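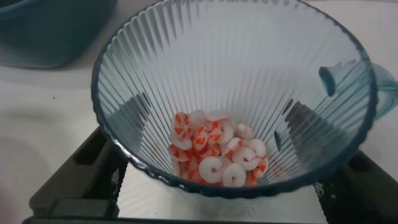 Most people who buy a printed score never ask who laid it out. The composer's name is on the cover and the publisher's is underneath. The copyist, if there is one, might be on the last page in small type. I think the name should go on the first page of music, and I think theatres should print it in the programme as well.

I played second clarinet in pit bands for years before I tried preparing parts myself. My first job was a musical called Vedard, which ran to 1,427 bars. The composer, Elsie Tunstall, gave me a score that was finished in every musical sense. It still took all of January to turn it into something a band could play from.

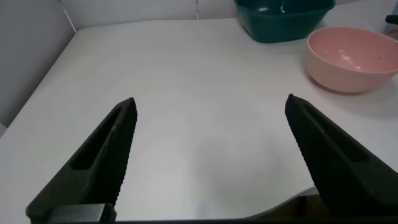
What the work involves

A player needs a free hand to turn a page. That means a rest at the bottom right of nearly every sheet, and moving one rest can upset the next 8 pages. Then there are cues, clefs, instrument changes and the cuts that arrive the night before the band call.

Software does part of this. It won't tell you that the flute player needs four bars to pick up the piccolo and find the note.

Benjie Dimaculangan, who conducted Vedard, told me a bad set of parts can cost him 40 minutes of a rehearsal.

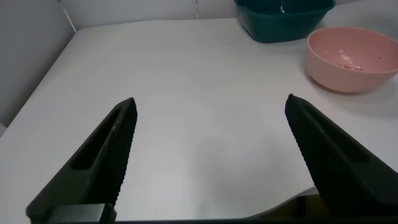 With a band of twelve on the clock, that is real money, and it is usually more than the copyist would have charged to check everything again.

Some producers say a longer credits page helps no one. I don't agree. A credit is how the next job comes along, and one line of type costs very little to print.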